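Budget season, again

Posted November 2018

So the spreadsheet is open and I've been staring at row 14 for most of the afternoon. Row 14 says "gripper, spare" and has a 2 next to it, and Dinesh Garg would like to know why it isn't a 1.

Fair question! When we did the last round in April I put in for the big things and forgot nearly everything small. The arm was never the problem (the KUKA was already on the books, and it will outlive my interest in budgets). What ate the money was fingers, cables, brackets and the endless bits you order on a card and claim back later. I added up the receipts last night and got to 2071, against a line I had cheerfully filled in as 2000. Not a disaster, but I did have to go and explain it.

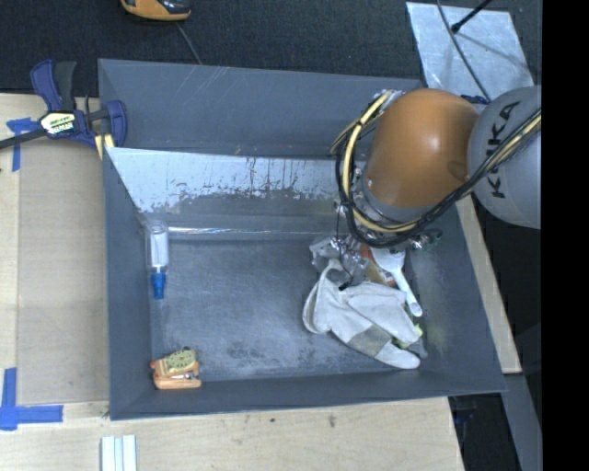 This time I'm asking for quotes first. Etberg came back within a day, very polite, slightly dear. Drekero are cheaper on the gripper but want 600 for what they call integration support, and when I asked Jalen Benavides what that would get us he laughed for quite a long time. Sethi haven't replied. I've used them before and they're good once you get hold of a human, so I'm giving them until the end of the month.

The other argument is about bins. I want a second one, same size, so that one can be loaded while the arm is busy with the other. Isla Te Moana thinks we should spend that money on more clamps and a proper fixed mount – she's probably right, but I've already typed "bin" and I'm stubborn. 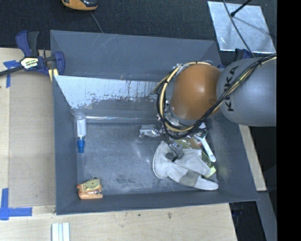
Picking from the grey bin: glove, bottle and assorted odds and ends.

Things to pick up barely cost anything, by the way, and I still think they deserve their own line. Work gloves, bottles, plastic spoons, foil, the odd toy. Last year they all went under "miscellaneous" and I couldn't tell you what we spent. Bautista Iturra keeps a carrier bag of likely rubbish under his desk, which helps.

If anyone reading has bought from Eseck, do leave a comment, especially about lead times. Their price list looks lovely and I don't trust it yet. Row 14 is staying at 2 for now.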